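Shop Floor Notes, 12 October 2019

The sock cell stopped again, and the fault log is no help

Readers will remember that in February we were promised a folding cell that could run through a shift without anyone standing next to it. Namov supplied the control software, Vatix built the enclosure, and the figure we were given was 400 pairs between stops. I said then that I would believe it when I saw the log. I have now seen the log, and it says "grip OK" all the way down, including for the run where the left arm kept squeezing after the stop button was pressed.

The trouble comes at the handover, when both grippers have hold of the same item. If one arm faults, the other is supposed to freeze. On the bad run it froze 300 milliseconds late and the two arms pulled against each other. The sock did not survive, and a fingertip had to be replaced. Small arms, small forces, we were told. Fine – but the same code is meant to go on the bigger cell at Sonby next, where people reach in to clear jams.

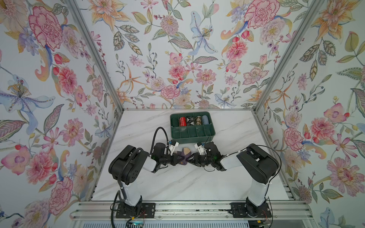

Nanna Damgaard thinks I am making too much of it. Her view, when I read her a draft of this item, was that a stop delay on a bench cell is a tuning matter and that every two-arm setup she has worked with had one in its first year.

Maybe so. A tuning matter should still show up somewhere, and this one showed up only when Arnar Norðdahl played back the motor currents and found the spike himself. The status lights stayed green the whole time. Namov's answer was a patch that lowers the grip limit during handover. That makes the pull weaker. It does nothing about why the stop signal got to one arm before the other.
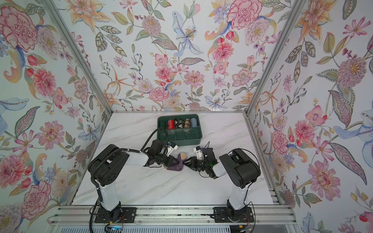
My own guess is the cabling. Both arms share a stop circuit on paper, but the signal for the left one goes through a second board first, and Vatix has changed that board twice without changing the drawing. We asked for the current drawing and got the old one with a new date on it. The repair bill so far is $2,000, most of it labor, and no one has offered to split it.

The patched version has been through 20 test stops, all clean. I would like to see a good many more, with thick items as well as thin, and with the stop pressed at the worst moment – mid-handover, both grippers closed. Until that is done the cell should run only with someone at the button.
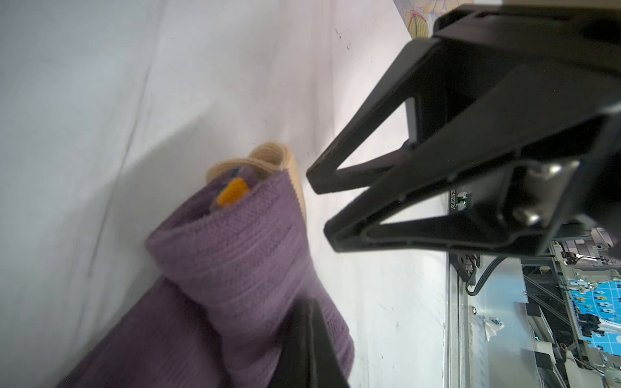
Sille Bech wrote in to ask why the stop does not simply cut power to both arms at once, as it did on the old Bhuiyan machine. She adds that the old machine dropped whatever it was holding and everybody lived with it.

I put her question to Namov and was told that it is on the list. No date was given for the list.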